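# Paid posts by music celebrities on Ekex: are the followers told?

Project report, second semester, Media and Society
Grakcombe College
Submitted 31 December 2023

## Why I chose this topic

When I moved to Grakcombe I did not know many people, and I spent a lot of time reading Ekex on the bus. I followed several singers there. After some weeks I noticed that many of them were talking about the same portable speaker, the Ureck, in almost the same words. Some of these posts had a small label which said that it was a paid partnership. Others had no label, but they sounded the same to me. I wanted to find out if there is a pattern in this.

The question of my project is therefore: how clearly do music celebrities tell their followers that a post is advertising, and do the followers react to it?

## Material

I collected posts from four public accounts. All of them belong to singers who perform under a stage name. My supervisor asked me not to print the names in the report, and I agreed, so I call them Account A, B, C and D. I took the newest 600 posts in total, the same number from each account. I saved the text of each post and a screenshot of how it looked on the phone, because the label is not always shown in the desktop version.

In the second part I looked at the comments. I could not read all of them. I took the comments in English under the posts which mention the Ureck speaker, and this gave me 1260 comments.

I also read the public guide for creators from Dhillon, the agency which represents Accounts A and C. The guide is free to download and it has one page on labels.

## Method

Every post was put into one of these groups:

- **Labeled:** the platform label is used, or the word "ad" stands in the first line.
- **Hidden label:** there is a word such as "partner" or "thanks to", but the reader must open the full text to find it.
- **No label, product named:** a product is named with praise and nothing is said about money.
- **Other:** concert dates, jokes, family, pets, answers to fans.

I coded all posts two times, with a break of two weeks in November between them. Where my two results were different, I read the post again and made a final decision. Most of the differences were between the second and the third group. The phrase "my friends at Ureck" gave me the biggest trouble. In the end I put it under hidden label, but another student could decide in a different way.

## Results

### The posts

Accounts A and C were the most careful. Almost all of their product posts carry the platform label, and this fits with the advice in the Dhillon guide, which says that the label should be "seen before the picture is." Account B uses the label in the short videos but very seldom in the text posts. Account D puts thanks to the company in the last line, after a long row of hashtags. On a phone this line is not visible until the reader taps on it.

I expected that labeled posts would be shorter and more dry, but they were often the most personal ones. Account A told a whole story about a broken tour bus before the speaker came into it.

### The comments

Of the 1260 comments, 869 do not mention the product at all. The fans write about the new song, they ask when the singer will come to their country, or they send only a heart. I found this the most surprising part of the project. The product is in the post, but the conversation goes on as if it were not there.

The other comments talk about the speaker in some way. Many ask for the price or for a discount code. A smaller part complains, with sentences like "another ad" or "how much did they pay you." These complaints appear under labeled and unlabeled posts. They were more angry under Account D, where several fans felt that the thanks had been put at the end on purpose.

## Problems and limits

I cannot know if a post without a label was paid. A singer may simply like a speaker. For this reason I do not write anywhere that an account has broken a rule, and I ask the reader not to understand my third group in this way.

Some comments were deleted while I was collecting — I saw it when I went back to check the spelling — and I do not know who removed them. Ekex also changed the position of its label during my project, from under the name to above the text. The older screenshots are therefore not fully comparable with the newer ones.

## What I would do next

I would like to interview fans and show them the same post with the label in different positions. I would also add athletes, who promote other kinds of products and maybe have a stricter contract. The coding sheet and the list of groups are kept in the course folder, and the next group may use them and correct them where it is needed.

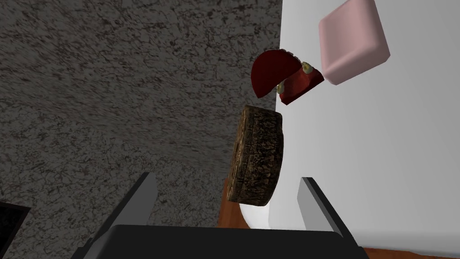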